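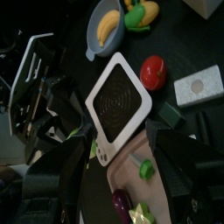
Questions about our toy kitchen sets

Are all the pieces in the photo part of one set?

No. The stove, the bowl, the bananas, the corn and the pink board can be borrowed together as the Lernano set. The other small pieces go in and out of the mixed box, so what you receive can be different from week to week. If your child wants one special piece, please write it in the notes when you reserve.

How do I borrow a set?

You need a Brurville Toy Library card. Choose the set on our list, write down its number (the Lernano set is 2765) and send it to us with your card number. We will answer you with a pickup time. Gwawr Voyle takes care of reservations, and it is also possible to ask her at the desk.

For how long can we keep it?

Two weeks. You can extend one time if no other family is waiting. For a birthday or a holiday visit, please reserve early, as the kitchen sets are popular in October and before winter.

Does the stove heat or make sounds?

No. It has no battery and no cable. The rings on the black cooking surface are only a pattern. The stove has a white border all around it and small dark knobs at one corner, so the children can pretend to choose a temperature. Please do not put it on a real stove, also not when the real stove is off.

From which age is it suitable?

We lend it from three years. Before you give the pieces to a younger brother or sister, please ask us, and we will help you find another set.

Can the yellow bananas be separated?

Please leave them as a bunch. They fit in the blue-gray bowl, and this is how we store them. The same is true for the green husk on the corn, which should not be pulled off.

How should I clean the pieces before I return them?

Wipe them with a soft cloth, warm water and a little dish soap, then let them dry fully before packing. Do not use the dishwasher. The pink board has a raised rim where crumbs and modeling clay like to stay, so look there also.

Can we use real food with the toys?

We prefer that you do not. Dry pasta is fine. Fruit juice and flour are difficult to remove.

We lost a piece. What do we have to pay?

Tell us first. Many pieces are found later under a sofa, and we wait up to 12 days before we order a new one. After that you pay only the price of this piece.

Do you accept toy food as a gift?

Yes, if it is clean and not broken. Please bring it to Glenys Whitlock in the Rocha room and do not leave it outside the door.

Last updated 16 October 2021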